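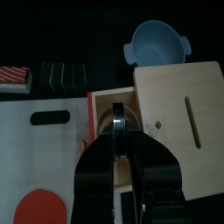
The woman who runs Wuisan, a small workshop making plain wooden boxes, says the first one she sold had a lid that did not fit.

"The buyer kept it anyway," she said. "I still think about that lid."

She now makes roughly 85 boxes a month in pale wood, most of them for Clolico, a gift shop that takes them unpainted. Some get a strip of red trim along one side. That started as a way to use up a roll she had bought for another job, and customers began asking for it.

Lids take up most of her week. She cuts the boards first and leaves them stacked for several days before doing any slots or holes. "If the board is going to move, I want it to move before I cut it," she said.

She sands by hand and does not use varnish. Light wood picks up smudges quickly – she tells buyers to expect that and to use a soft eraser.

Last June a second shop, Drullero, asked for 600 boxes by the fall. She offered 300, and they agreed.

"I could hire someone," she said. "Then I'd be in the office and they'd be making the boxes."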